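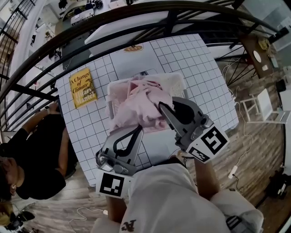 Rimurar shallow bin, white

Plastic. Raised rim. Sits flat on a table or a shelf, easy to get both hands into. Our best seller at the Ormsby shop and now online too.

Price: $3 each
Item no. 318
In stock: Ormsby, Pemgate
Ships from: Ormsby

What it's for

Cloths, mostly. Dust cloths, dish towels, napkins waiting to be folded, the odd sock. Anything soft that ends up in a heap on the table. Drop it in, fold it later. People also buy them for mail, craft stuff, kids' crayons. Shallow sides mean you see what's in there without digging.

Not a deep bin. If you want to store bath towels or a winter blanket look at the Ultanham tote, other page.

Good to know

No lid. We get asked every week. There isn't one and the maker has no plans for one.
White only. The gray was discontinued in February, please stop calling Pemgate about it, they're out as well.
Stacks when empty. Don't stack them full, the top one will slide.
Cloth and book not included. The book is A Change of Climate by Hilary Mantel, try your library.

Cleaning

Warm water, dish soap, soft sponge. Dry with a towel or you'll get spots. No scouring pads, they leave scratches and the scratches hold dirt. Not for the dishwasher, not for the microwave, not for hot pans.

New dark or bright cloths can leave color behind if you put them away damp. Wash them once on there own first. If you do get a stain, baking soda paste, leave it overnight, rinse. Works on most things. Doesn't work on permanent marker.

Shipping and pickup

Orders in by noon go out same day, except Sundays. Limit of three per customer online while we wait on the next delivery. No limit in the shops. Pickup is free, bring your order number, the email on your phone is fine.

Returns

Unused, any time within the month, with reciept. Cracked on arrival? Send a photo of the bin and the box and we'll mail another one. Keep the box till you hear from us. Returns by mail go to Ormsby, not Pemgate.

Bulk orders

Schools, day cares, church kitchens etc: ask for Xinyi Yao at the Ormsby shop. Tell her how many and when you need them by. Allow extra time around the holidays. She's out Mondays.

Page updated November 2019. Prices in the shops may differ, check the shelf tag.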